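4. 사용 경험: Vavalero 키트를 한 학기 동안 굴려 본 이야기

4.1 왜 이 키트였나

앞 절에서 평가 기준을 꽤 딱딱하게 적어 놓았으니, 여기서는 조금 풀어서 써 보려고 합니다. 저는 원래 탁상형 조작 실험 장치를 직접 만들어 쓰던 사람입니다. 프로파일 자르고, 브래킷 조이고, 카메라 거치대는 3D 프린터로 뽑고, 그러다 주말이 다 가는 생활이었죠. 그래서 Vavalero가 작업대와 고정 카메라, 보정 도구까지 한 상자에 담아 보내 준다고 했을 때 솔직한 심정은 반신반의였습니다. 이런 키트는 대개 데모용 블록 몇 개를 집을 때는 멋진데, 연구자가 자기 물건을 올려놓는 순간부터 말썽이거든요.

비교 대상은 Arnoleck의 작업대 세트였습니다. 두 제품 모두 같은 방에 놓고 같은 제어 컴퓨터에 번갈아 물려서 썼고, 물체 묶음도 똑같이 맞췄습니다. 소프트웨어 쪽은 기록과 라벨링에 Zuvis를 썼는데, 이건 제가 예전부터 쓰던 도구라 손에 익은 정도가 결과에 조금 섞였을 수 있습니다. 감안하고 읽어 주시면 좋겠습니다.

4.2 설치와 첫인상

조립은 Vavalero가 확실히 편했어요. 상자를 열고 첫 영상을 받기까지 63분이 걸렸는데, 그중 상당 부분은 제가 설명서를 안 읽고 덤볐다가 레일 방향을 거꾸로 잡은 탓입니다(네, 또 그랬습니다). Arnoleck은 부품 자체의 마감은 더 좋았지만 나사 규격이 섞여 있어서 육각 렌치를 계속 바꿔 들어야 했고, 그게 은근히 사람을 지치게 하더라고요. 다만 한 번 세워 놓고 나면 Arnoleck 쪽이 더 묵직하게 버텨 줍니다. 책상을 손으로 쳐 봤을 때 카메라 영상이 덜 떨리는 느낌이었는데, 진동을 따로 측정한 것은 아니어서 표에는 넣지 않았습니다.

보정 도구도 이야기해야겠네요. Vavalero의 보정판은 얇고 가벼워서 다루기 좋은데, 조명이 정면에서 들어오면 반사가 심합니다. 저는 결국 창문 블라인드를 내리고 작업했습니다. 안내서에는 이런 얘기가 한 줄도 없어요. 다음 판에는 꼭 넣어 주셨으면 합니다!

4.3 용기 과제

제조사가 기본으로 주는 과제는 매끈하고 네모난 상자에서 물건을 꺼내는 것입니다. 벽이 곧고 모서리가 뚜렷하니 충돌 영역을 잡기도 쉽고, 성공률도 보기 좋게 나오죠. 하지만 제가 궁금했던 건 모양이 제멋대로인 용기에서도 이 키트가 쓸 만한가 하는 것이었고, 그래서 종이봉투를 과제에 넣었습니다. 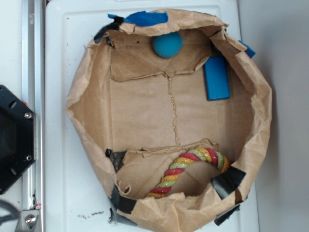 그림 1. 용기 과제의 작업 공간. 종이봉투 용기와 과제용 물체.

용기 과제에서 제일 먼저 걸린 부분은 Vavalero 소프트웨어의 용기 등록 메뉴였습니다. 여기서는 용기를 원, 사각형, 자유 다각형 가운데 하나로 지정하게 되어 있는데, 그림 1의 봉투는 입구가 찌그러진 팔각형에 가깝고 벽 높이도 제각각이라 무엇을 골라도 어딘가는 어긋납니다. 저는 자유 다각형으로 꼭짓점을 8개 찍었고, 벽 높이는 하나의 값밖에 넣을 수 없어서 제일 높은 쪽에 맞췄습니다. 그러면 낮은 쪽 벽에서는 팔이 필요 이상으로 높이 돌아가게 되지요. 안전하긴 한데 답답합니다. 물체 쪽에서는 빨강, 노랑, 연두색 가닥을 꼰 밧줄 장난감이 고민거리였어요. 한쪽 끝이 접힌 종이 벽 밑으로 들어가 있으니, 카메라에 보이는 부분만으로 윤곽을 만들면 실제 물체보다 짧게 등록됩니다. 청록색 공은 집는 지점을 정하기가 훨씬 수월하고, 벽에 기대어 있는 파란 블록은 그 중간쯤이라고 봅니다. 파지 후보를 고를 때 벽과의 간격을 같이 봐야 하니까요.

Arnoleck 쪽은 접근법이 다릅니다. 용기 모양을 사람이 지정하지 않고 깊이 정보에서 바로 장애물 지도를 만들어요. 구겨진 종이에는 이 방식이 더 잘 맞습니다. 벽이 낮은 곳에서는 팔도 낮게 지나가게 계획해 주니까 보고 있으면 꽤 영리해 보입니다. 대신 바닥에 깐 판지의 찢어진 자리 같은 잔 요철까지 장애물로 올려놓는 버릇이 있어서, 임계값을 조정하느라 설정 창을 몇 번이나 드나들었는지 모르겠습니다. 값을 바꾸면 지도를 처음부터 다시 만드는 것도 아쉬웠고요.

4.4 지원과 소모품

두 회사 모두에 문의 메일을 2통씩 보내 봤습니다. 내용은 일부러 똑같이 맞췄어요. 하나는 벽 높이를 구간별로 넣을 수 있는지, 다른 하나는 유연한 물체를 등록하는 권장 절차가 있는지였습니다. Vavalero는 답이 빨랐고 말투도 친절했는데, 첫 번째 질문에는 “현재 지원하지 않습니다”가 전부였습니다. Arnoleck은 한참 뒤에야 답을 줬지만 설정 파일 예제까지 붙여 보냈습니다. 급할 때는 앞쪽이 고맙고, 제대로 해결하고 싶을 때는 뒤쪽이 고맙더군요.

소모품은 Skála를 통해 주문했습니다. 손가락 패드와 케이블 고정구 정도인데, Vavalero 규격과 호환된다고 적혀 있던 패드가 제 장비에서는 살짝 헐거웠습니다. 얇은 고무 시트를 덧대서 쓰다가 6월에 정품으로 바꿨어요. 가격 차이를 생각하면 다음에도 Skála 것을 먼저 사 볼 것 같긴 합니다만, 반복 정밀도를 논문에 싣는 실험이라면 처음부터 정품을 권합니다.

4.5 그래서 누구에게 맞을까

수업용이라면 저는 망설임 없이 Vavalero를 고르겠습니다. 학생들이 첫날 뭔가를 움직여 볼 수 있다는 건 정말 큰 장점이고, 메뉴 이름도 알아듣기 쉽습니다. 반면에 비닐이나 종이, 천처럼 형태가 일정하지 않은 용기를 계속 다룰 연구실이라면 Arnoleck의 장애물 지도를 먼저 시험해 보시라고 하고 싶어요. 저희 연구실은 당분간 Vavalero의 작업대에 Arnoleck의 계획기를 얹어 쓰기로 했습니다. 두 회사 모두 공식적으로 지원하는 조합은 아니라서 좌표계 변환을 직접 짜야 했고, 그 과정과 오차는 5절에 따로 정리했습니다.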